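Skip to content
Home Newsletter Back issues Recipes Say hello

We use cookies to remember your settings. Accept / Manage

The Trundstead Letter: April

Hello again, and thank you for all the mail about last month's soup. I read every one of them, even the one that was mostly about celery.

So this month I want to talk about bread, and mainly about how I've been getting it wrong for most of my adult life. I started baking at home when I moved into the apartment over the old Ketix shop, the one with the oven that only had two settings (warm and volcano). I had one recipe, copied off the back of a flour bag, and I made it over and over and it came out like a doorstop every single time. I ate it anyway! Toasted, with enough butter, most things are fine.

What changed was a bakery called Khương, which opened on the corner by the bus stop in the fall. I got into the habit of going in at 7 in the morning, when the first loaves are out and the windows are all steamed up, and one day I finally got up the nerve to ask how they got the crust to crackle like that. The answer was water. More water than you think, more than feels sensible, so much that the dough sticks to your hands and your sleeves and somehow the back of your neck.

I'd been adding flour. Every time the dough felt sticky I'd throw in another handful, and then another, until I had a nice smooth ball that behaved itself and baked into a brick. If you do this too, stop. Put the flour bag back in the cupboard and shut the door on it. Wet your hands when you need to handle the dough and let it be a mess for a while.

The other thing is time. My old recipe said an hour to rise, and I followed it to the minute, even in January when my kitchen was cold enough to see your breath. Now I mix everything after supper, cover the bowl with a plate, and go to bed. By breakfast it's usually doubled and full of bubbles, and it smells a little like beer. If it hasn't doubled, I leave it alone and go do something else. Last week that something else was lunch.

For those of you who asked for amounts, my everyday loaf is 600 grams of bread flour, 2 teaspoons of salt, a pinch of yeast (a real pinch, what you can get between finger and thumb), and enough cool water to make a loose, shaggy dough. Start with 450 grams of water and go up from there if your flour is thirsty. I bake it in a heavy pot with the lid on, as hot as the oven will go, for half an hour. Then the lid comes off and I stand there peering through the glass until it's darker than I'm comfortable with. Pale bread was my other bad habit.

Let it cool before you cut it! I know, I know. I've burned my fingers and squashed more loaves than I'd like to admit, and the inside goes gummy if you rush it. An hour is good. I go for a walk around the reservoir and try to think about something besides bread.

A few of you asked whether a fancy scale is worth the money. I have a Rivora that I got secondhand and I'm fond of it, but any kitchen scale that can tell 198 grams from 199 is doing all you need and then some. I wouldn't go back to cups, though. My cup of flour depends a lot on what kind of mood I'm in.

Next month I'm going to try rye, which scares me a bit. I made a rye loaf once, years ago, and it was so dense that I used the second half to hold the back door open while I carried in groceries. If you have a rye recipe that's kind to beginners, please hit reply and send it. Same goes for anything you do with stale ends, as I have a freezer drawer full of them and there's a limit to how many croutons one person can eat (I've been close to it since February).

Also, the swap shelf in the Trundstead library is running again, mornings only, by the side entrance. I left a jar of starter there last time and it was gone by noon, so whoever has it, feed it and tell me how it's doing.

Happy baking, and see you in May.

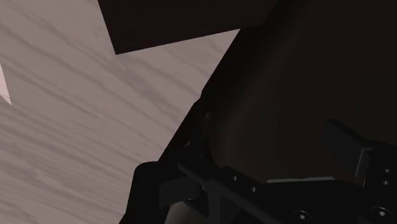 Wood-grain tabletop in soft gray, with a dark brown block.

You're getting this letter because you signed up on our site. Unsubscribe any time.
Contact | © The Trundstead Letter | Back to top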